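Snædís Kvaran logged the fault as number 3 and set the torque limit back to 800. Kershaw had two arms, a secondhand torso shell and a habit of stopping short of anything transparent. The depth sensor returned floor where there was plastic.
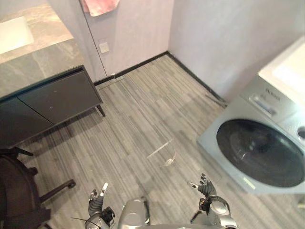 She lowered the threshold by 2 and restarted the planner from the laundry room doorway. The washer registered as a wall. The cabinet registered as a wall with legs. On the monitor a gap opened in the floor map, small and irregular.

"Object," Kershaw reported. "Class unknown."

She saved the map and typed: proceed.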